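Pledetti tabletop set: progress report, second period
Prepared for the Khumalo Fund
Submitted by Gunnlaugur Lykkegaard, Virnitz

1. Scope of the period

The work covered by this report concerns the physical set used in the Pledetti layouts: the tray, the blocks, and the table covering. The scoring sheets are handled in a separate report by Gerrit Naidoo and are mentioned here only where they affect the choice of materials.

The period ran to the end of March. A total of 29 layouts are now written up in the layout book. Two of them, both with stacked cubes, are on hold until the block sizes are settled.

2. Blocks

The reference layout uses two small cubes, one red and one blue, together with a larger blue block. Color and size can then be varied separately in the written instructions. "Take the blue one" is ambiguous by design; "take the small blue one" is not.

In the base position the red cube is placed at the edge of the red tray. The small blue cube is placed on open cloth, clear of the tray. The red-on-red placement was kept from the first period at the request of the scoring group, who wanted one item with low contrast against its neighbor.
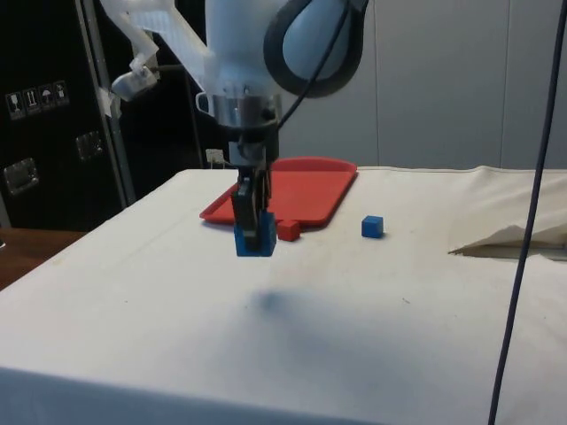
3. Tray

The tray is red plastic, rectangular, with a raised rim and rounded corners. Three other trays were considered and dropped during the period. The main requirement was a flat inner surface, so that a block set down on it stands square. The rim also had to be low enough that a block on the near side can be reached without tipping the tray.

The tray may be set at a slight angle to the table. Earlier drafts of the layout book called for it to be parallel to the front edge. This took time to set up and was dropped from all layouts except the first four. Block positions are now given relative to the tray rim and no longer relative to the table. Trevor Bickerstaff has redrawn the diagrams on that basis.

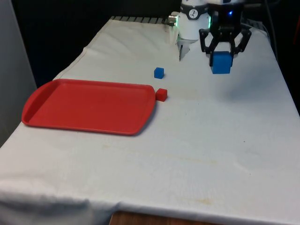 Zanele Du Plessis, commenting on the draft, asked whether a red cube next to a red tray should stay in the base position at all. Her view was that a reader working from a black and white printout of the layout book cannot tell the two apart, and that the diagrams need a hatch or a letter on each cube. She would also accept a gray tray as a second option. The lettering has been adopted. The gray tray has not been costed.

4. Table covering

A white cloth is used in all layouts. It gives an even background for both colors, and shadows on it remain soft. It also shows every speck and mark. The tray interior picks up faint scuffs, which are acceptable under the present rules as long as the color stays even. For the cloth, the working rule is to replace it when a mark could be mistaken for a position mark. Anoma Khondokar is drafting the wording.
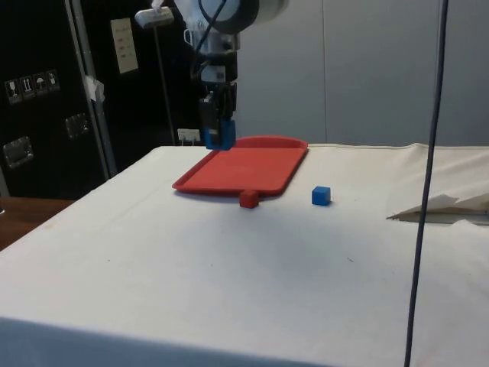
5. Spending

The materials line for the period was 2,000, of which the larger share went on blocks. The remainder covers trays and cloths from Tivport. No transfer between lines is requested.

6. Next period

Settle block sizes and release the two held layouts.
Print the layout book with lettered cubes.
Obtain a price for a gray tray.
Add the cloth replacement rule to the setup page.

Delivery of the second block order is still open. Tivport has confirmed the colors but not the shipping month.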